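Desk corner, sign-in and the stationery drawer

Quick one from me this time, I'm writing between two deliveries and the next issue goes out before I've had a proper lunch.

First thing, the supplies order. Pomon finally came through and it's all in. Paper, staples, pens, the good envelopes, 25 new folders. The folders are on the shelf under the window at Arkberg, left side. Please take from the open pack before you start another one. Last April we had four packs open at once and every one of them half empty.

Staples – we are on the standard size only now. The small ones are gone, don't order them again even if the catalog says they're on offer. If the stapler jams, open it all the way and push the bent one out with a pen cap. Not a kitchen knife, please. We lost a knife tip that way and I'm still finding out whose knife it was.

Clipboards next. They've been wandering. Two came back from the Coşkun building last week, one with a shopping list on it (milk, lentils, birthday candles, if that's you). From now on the sign-in clipboard stays on the brown table with a clean sheet in it, and whoever opens up in the morning checks there's paper under the clip. Takes ten seconds. Full sheets go in the tray, not the recycling, we need them for the visitor numbers. That was 1,361 for the year so far, by the way, and I only know becuase the sheets were all there.

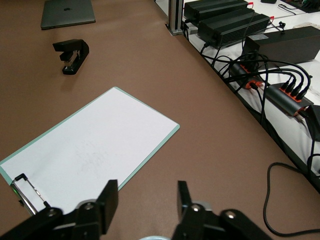 Same table, same rule as always: if you're using it, use it, and then put back what you found. Stapler to the back, clipboard where people can reach it, laptops shut when you walk away. Mugs somewhere else. I know it's the nicest spot to sit and drink coffee but there is a ring on my travel claim form and the office sent it back.

And cables. Anything on the white work surface next to it belongs to somebody's job in progress, so don't borrow a lead from there "just for a minute". There's a box of spares by the door, labeled, mostly. Kamala Raju has been through it and thrown out the dead ones, so whatever is left in there should work. If you find one that doesn't, tie a knot in it and leave it on her chair.

Money, briefly. The stationery budget has 85 dollars left until the new one starts. That's fine for paper and not a lot else. Wokia quoted us 60 for a desk organizer with little drawers and I said no for now. A couple of you liked it alot, so if you want to argue for it, write me two lines before 27th June and I'll put it on the list.

Oh and the label maker. It's missing again. Gray, fits in one hand, last seen near the printer with half a roll of tape in it. No questions, just leave it in the drawer.

Still to come when I have time – the new key list, the printer code, and where the big scissors live now. Short answer on the scissors: top drawer, right side, and they're for paper only.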